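Grumiren publishes its house rules for robots that handle laundry

Feb 20, 2022 – We've put our rulebook online, and I'm really pleased to be the one telling you about it! It's free, it runs to 47 rules, and you don't need an engineering degree to read it.

We wrote it with our friends at Mudetti after a long July of arguing over grip force, stop buttons and what a robot should do when it picks up two things at once (our answer – put both back and try again). The draft went through 644 comments from laundries and repair shops, and I read every one.

My favourite is rule 12. A gripper working in a mixed pile must close slowly on soft goods, and anyone standing nearby must be able to stop it with one hand.

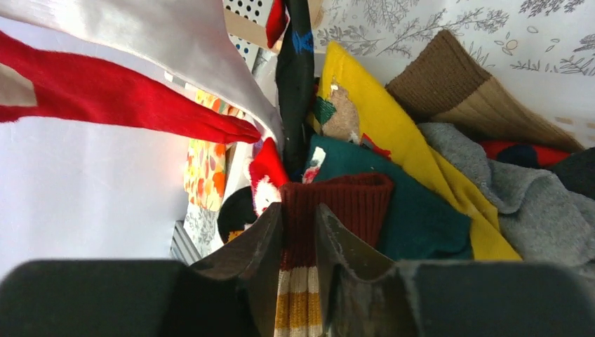 Josano wrote back to say that rule 12 is fine on paper but slow closing costs money on a busy shift, and asked whether small sites could have longer to comply. Fair point, and they can. Sites with fewer than 50 staff get an extra year.

Finger pads get their own chapter too, with a wear check before each shift and a page for logging snags and pulled threads.

The Motaung edition, with larger print, comes out in July. Write to the Grumiren press desk if you'd like a copy posted to you.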